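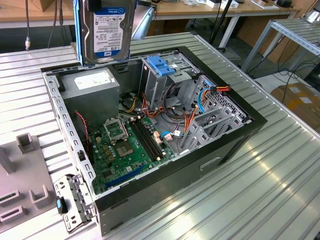
Tour ouverte sur la table alu, disque WD Blue 1.0TB avec son rail bleu

Forum Skametti > Automatisation et démontage > Bonnes pratiques

Sujet : Règles de cellule pour le démontage de PC, votre avis ?

zinc_et_vis
30 sept. 2024
Bonjour à tous ! Je rédige la fiche de règles de notre cellule de démontage chez Wastum (tours de bureau, retrait des disques, de la RAM et de l'alim par le robot) et je m'amuse comme un gosse, c'est un sujet passionnant dès qu'on met le nez dedans. Voici où j'en suis :

- tour couchée, panneau latéral retiré par l'opérateur, intérieur vers le haut
- cordon secteur débranché et retiré de la zone avant l'entrée en cellule
- nappes et câbles SATA débranchés avant toute prise du disque
- disque tenu par les flancs ou par le rail, jamais par le circuit imprimé
- numéro de série lu et enregistré avant la dépose dans le bac
- vitesse réduite tant que la pince est à l'intérieur du châssis : 300 mm/s, jusqu'à 624 hors châssis

Qu'est-ce que j'oublie ?

pince_mi
Super boulot, merci de partager ! Il manque pour moi l'effort de serrage. Vos 300 mm/s ne disent rien de ce qui se passe si un doigt reste coincé entre le disque et la cage. ISO/TS 15066 traite des deux, pression et effort, et c'est au niveau de l'application complète qu'on évalue, outil et pièce compris. Une cage perforée en tôle, ça coupe.

Kordelia74
+1 pour les bords de tôle. Chez Zwahlen on a ajouté « gants anti-coupure obligatoires dès l'ouverture du panneau » et on l'a collé en grand à l'entrée.
Par contre je ne suis pas d'accord avec la règle du disque tenu « par le rail ». Un rail plastique à clips, ça lâche quand on tire de travers. Flancs métal uniquement, ou alors rail retiré avant.

zinc_et_vis
@Kordelia74 ah, j'y tenais, à mon rail ! Il donne une surface de prise bien franche et la couleur bleue se détecte à merveille en vision. Vous avez eu des chutes ?

Kordelia74
2 en février, la même semaine. Des disques à effacer en plus, donc fiche d'incident, recherche de la traçabilité, tout le tralala. Détecter le rail, oui, très bonne idée. Tirer dessus, non.

ohmega
Je débarque avec ma question habituelle : et l'ESD ? Votre table est en alu rainuré. C'est conducteur, d'accord, mais reliée à quoi ? Si les barrettes de RAM partent en réemploi, il faut un point de terre identifié et contrôlé, et des doigts de pince en matière dissipative. Voir IEC 61340-5-1.

bruno_palette
Pour du recyclage matière, c'est beaucoup de papier pour rien. On broie derrière.

ohmega
@bruno_palette relis le premier message, il parle de RAM retirée à part. Une barrette triée se revend, une barrette broyée non. Et puis la mise à la terre d'une table, c'est un câble et une mesure de temps en temps.

bruno_palette
OK pour la RAM. Je maintiens pour l'alim, par contre j'ajouterais une règle : on ne l'ouvre JAMAIS en cellule, condensateurs. Elle sort entière, dans son bac.

pince_mi
Ah ça, oui, entièrement d'accord avec bruno (ça s'arrose !). Autre chose, le levier du socket processeur. Fixez par écrit s'il doit être levé ou rabattu à la fin de l'étape. Chez nous chaque équipe faisait à sa manière et la trajectoire passait juste au-dessus. On a tranché pour « rabattu », et depuis on a pu baisser la hauteur de passage.

stolarien
Nous, sur la cellule Stolar, on fait valider l'état initial par la caméra : panneau absent, orientation correcte, aucun câble au-dessus du disque. Si un des points échoue, pas de départ cycle. Attention quand même, cette vérif ne remplace pas une fonction de sécurité, c'est du contrôle procédé. On a 2 720 tours passées comme ça et je ne reviendrais en arrière pour rien au monde !

zinc_et_vis
Vous êtes géniaux. Version 2 de la fiche : prise sur flancs métal uniquement, effort de serrage à mesurer, gants, terre de la table, alim jamais ouverte, levier rabattu, contrôle caméra avant départ. Reste l'ordre : vous retirez la RAM avant ou après le disque ?

Kordelia74
Disque d'abord, à cause des données. Il part sous clé et on est tranquille pour la suite.

ohmega
RAM d'abord chez nous, tant que personne n'a encore tiré sur les câbles. Mais on n'a pas de données clients, donc l'argument de Kordelia tient pour vous.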